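工作室记录本 2019年9月26日

天气终于干爽了,早上开窗的时候湿度表降到了舒服的位置,我心里一阵高兴,这种天最适合调酪蛋白胶和裱布!昨晚泡的酪蛋白已经胀透,先把它放到水浴上,然后才坐下来写这几行。

今天的主线还是那本七月收进来的植物图谱。书脊皮断了,前环衬脱落,书芯倒是出人意料地结实,五股麻绳支撑,缝线只有头两帖松了。Imke Kasten上周看过以后主张整本拆缝重来,我想了几天,还是倾向于只补缝头两帖,其他保持原样。原来的缝线张力这么均匀,拆掉太可惜了。她今天下午过来,我把理由写在下面,免得到时候说漏。

一、书芯打开到中间几帖,折缝处没有撕裂,线孔没有拉长。
二、麻绳外侧有点毛,用稀浆糊顺一遍就服帖了,我在书头试了一小段,效果好得很。
三、拆缝势必要洗去书脊上的旧胶,而图谱的手工上色里有几种绿和一种玫红遇水会走,前天在边角用棉签点过,玫红立刻就上了棉签。

第三条最要紧。这本书的颜色是它的命,任何带大量水分的步骤都要绕开。书脊旧胶我打算用甲基纤维素糊敷上去,每次只敷一小段,等胶软了用骨刀刮,刮完马上压吸水纸。今天上午做了书头到第二根绳之间的一段,糊敷上去大概一杯茶的工夫,旧胶就变成了琥珀色的软膏,刮下来干干净净,底下露出一层印刷废纸做的衬条,上面有哥特体字!我高兴得喊了一声,把隔壁的Nnamdi Adeyemi都喊过来了。他认出是一页历书,能读到半行月相。衬条先留在原位,不揭,拍照存档就好。

糊的稠度记一下:这次比上次稠,勺子提起来挂得住,倒扣不滴。上次偏稀,边缘有水往纸里渗,以后都按这次的来。

纸的事。Grarnon那边寄来的新一批楮皮纸到了,三种厚度。最薄的一种真是漂亮,拿在手里几乎没有分量,对着光看纤维又长又匀,撕出来的毛边像一圈绒毛。我马上拿它补了两处边角缺口,干了以后用手指摸几乎摸不到台阶。中等厚度的适合做折缝补条,最厚的略硬,留着做铰链。单价比原来那家高一些,我觉得值。这次到货连同库存一共481张,已经写进库存本,请各位取纸以后也记一笔,尤其是最薄的那种,别裁一小条就把整张弄皱了塞回去。

染纸。图谱的纸是暖灰色,偏一点点黄,新纸直接补上去太白。试了三个配方:

甲,红茶水,刷两遍。颜色偏红,放在原纸旁边一眼就能看出来。
乙,丙烯颜料加水,生褐多、群青少,刷一遍。干后最接近,灰度也对。
丙,同乙,多加一点生赭。单看很美,贴近原纸显得热。

选乙。染的时候把纸平铺在聚酯膜上,从中间往外刷,刷完连膜一起挂起来晾。Funmilayo Chukwu教我在膜的下边夹一根木条,纸就不会卷,一试果然平平整整,这个办法太好用了!以后都这样做。色样剪成小条贴在本子后面的夹页里,背面写了配方和遍数。

皮料。书脊要用小牛皮补,我从Prurkholm那张旧库存里挑了肩部的一块,纹理紧,颜色浅,染起来有余地。下午之前先削边。刀是昨天磨的,1,000号水石起,然后上皮带抛。刚开始几下很顺,削到靠近堵头布的地方开始发涩,停下来又在皮带上来回走了几遍,立刻恢复。教训还是老教训:感觉到涩就停,别硬推,硬推就会在最薄的地方破个洞。这次没破!削好的边对着灯看,从厚到薄过渡很顺,是我今年削得最满意的一条。

皮子染色先做小样,水性苯胺染料,棕加一点黑,分三层薄薄上。第一层出来发橙,有点慌,第二层就沉下来了,第三层以后和旧皮站在一起很和谐。旧皮表面有细裂和磨亮的地方,新皮没有这种深浅,等贴好以后再用蜡稍微做一点层次,不追求一模一样,让后来的人看得出哪里是补的。

关于裱布和覆面材料,另起一段,给上个月来听课的几位同事补个说明。大家问得最多的是两种材料拼接时接缝放在哪里。我的习惯是半皮装让皮料压布,布边先裱,皮边削薄后盖上去,重叠的宽度按书的大小走,小开本窄一点,大开本宽一点。胶要分开:布用混合胶,皮用面粉浆糊。浆糊给的时间长,皮子可以慢慢拉、慢慢推,尤其在书脊竹节的地方,急不得。混合胶上布要薄,刷得厚了会从织纹里透出来,干了是一块亮斑,怎么擦都擦不掉。

拼色也有讲究。Olumide Babalola做的那批笔记本,封面用条纹布配单色皮,我特别喜欢,条纹走竖向,皮的颜色从条纹里挑一个邻近色,整个封面一下子就安静下来了。他说最难的是条纹一定要和书脊平行,歪一点点眼睛就会抓住。裁布之前抽一根纬线,沿着抽出来的缝下刀,比用尺子量更可靠。我下次做函套也要试试条纹!

说到函套,顺便记盒子。图谱修完要配一只翻盖盒,内衬薄绒,外面裱Rolland的布,深绿色。纸板用两层对裱,纤维方向一致,裱完压一夜。量尺寸一定等书脊皮贴好干透以后,去年那本就是量早了,盒子紧得要用力才能把书取出来,最后重做。盒内高度留出一张卡纸的余量,宽度留两张。

普通的小纸盒也别看不起,我一直在收集,拆开来看折叠结构,能学到很多。外面裱一层浅色纸,里面保留本色纸板,这种做法又省料又精神,盒口的收边处理得好不好,一眼就见功夫。 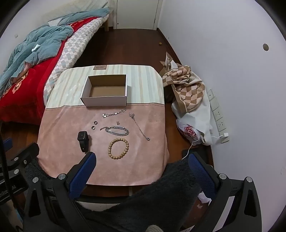 图一:敞口的纸盒,外壁浅粉白,里面是纸板本色;台面覆盖物一段条纹,一段粉色,接缝处有深色缝线。

下午补记。

Imke来了,看了书芯,也看了我点过玫红的那根棉签,同意不拆缝。太好了!她提了一个我没想到的办法:补缝头两帖的时候,线不要从原来的孔直接拉紧,先在折缝内侧垫一条楮皮纸,线压在纸上,受力就散开了。我们当场试了一帖,用的是18号的细亚麻线,过了一遍蜂蜡,手感很舒服。打开到九十度,折缝一点不吃力。第二帖明天做。

她还翻到书后的藏书签,铜版印的,边角有一点翘,签下面露出更早的一行铅笔字,像是书价,也像是架号,读到1,321几个数字。我们猜了半天没有结果,准备请Abimbola Ogunleye看看,她对旧书店的编号很熟。藏书签不揭,翘角点一点浆糊压回去。

Pelville图书室来信,问能不能十月让他们的人来看修复过程。我很愿意,最好安排在贴皮那几天,那是整个过程里最好看的部分,皮子湿的时候像面团,贴上去以后竹节一根一根鼓起来,看多少次都不腻。回信明天写。

待办:
第二帖补缝,线已经上好蜡,放在左边抽屉。
书脊旧胶继续做第二根绳到第三根绳,糊还剩半罐,盖好放冰箱。
乙号染纸再染四张。
削皮刀重新上皮带。
混合胶快用完了,要订,顺便问一下有没有小罐装。
压书机右侧的螺杆上油,最近拧起来吱吱响。

酪蛋白胶今天到底没用上,水浴关了,倒掉,周一重新泡。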